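Speaker notes: The Tindis kitchen arm as a rented service
Elstead Centre for Independent Living, spring suppliers' day
Version of 2024-04-28. Running time 18 minutes, questions after.

Opening (slide 1)

Thank the hosts and the housing associations in the room. State plainly that the Centre has no financial interest in Tindis and paid the standard rental rate for the review period.

Explain the purpose of the talk. Members have been asking whether a counter-mounted arm is a sensible thing to recommend to tenants who have limited use of their hands. The Centre agreed to review one service in full before giving general advice. Tindis was chosen as it was the only supplier willing to quote for single flats.

What is on offer (slides 2 and 3)

The service is a rental. The tenant, or the landlord on the tenant's behalf, receives the arm, fitting, a day of setting up, and a support line. Nothing is bought outright. At the end of the term the arm goes back and the fixing points are made good.

The routines come in two packages. The basic package covers fetching, placing and clearing light items on the counter. The fuller package, sold under the name Gadach, adds simple food preparation with a person present. Stress the last words. The agreement does not permit the arm to run in an unattended kitchen, and the Centre supports that condition.

Mention that the planning software is licensed from Xiao and is updated separately from the arm itself. Two of our questions to Tindis concerned who answers for a fault after a software update. Their written reply was that Tindis does, in all cases. Ask members to make sure that this wording appears in their own agreement.

How the review was carried out (slide 4)

The arm was fitted in the Centre's training kitchen and used there for 32 working days. Staff from three departments took part, together with tenants who had asked to be included. Each session began with the counter as the last person had left it. Tindis had asked for a cleared counter. We declined, on the grounds that tenants do not live with cleared counters.

PAUSE. This point usually brings a question from the floor. Take it now if it comes.

Findings (slides 5 to 7)

Placing and fetching. Reliable with bowls, plates and small packets. Less so with anything soft or thin. Folded cloths were dropped more often than any other item.

Speed. The arm is slow. A task that takes a member of staff a few seconds may take it up to 5 minutes. Most tenants said they did not mind. Two said they minded very much and would sooner wait for their carer.

Noise. Acceptable during the day. In an open-plan flat it can be heard from the bed space, and Tindis should say so in its brochure.

Cleaning. The surfaces wipe down well. The cabling is harder to keep clean and we have asked for a removable cover. Tindis has said it will consider this.

Support line. We placed 41 calls, most of them genuine. Every call made before noon was answered by a person. Afternoon calls were often sent to a message service, and the reply did not always come the same day.

Cost (slide 8)

Do not read the table aloud. Say that the rental compares reasonably with other equipment of this class, and that the fitting charge does not. Where several flats in one building are fitted together, the charge should be shared between them, and Tindis has accepted this in principle. Members should ask for it in writing.

Recommendation (slide 9)

The Centre is prepared to recommend the basic package for a trial term, subject to an assessment of the tenant's kitchen and the tenant's own wishes. We are not yet prepared to recommend Gadach. The preparation routines worked on most occasions, but the instructions for the person standing by were unclear and need to be rewritten before they are given to families or carers.

Repeat that the arm does not replace care hours. Any member who is offered it on that basis should contact the Centre.

Slide 10 (leave up during questions)

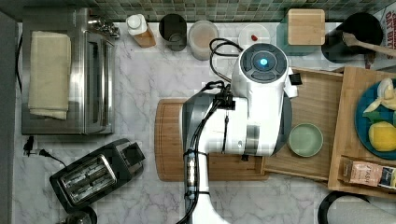 Likely questions. On insurance: the tenant's contents policy does not cover the arm, and Tindis insures it for the full term. On moving house: one move is included, with notice in writing. On counter height: refer to the fitting guide at the desk by the door. On children and pets in the home: the agreement asks for a closed door or a gate while the arm is running, and our own advice is the same. The full report will be sent to members by post on request. Large print copies are at the same desk.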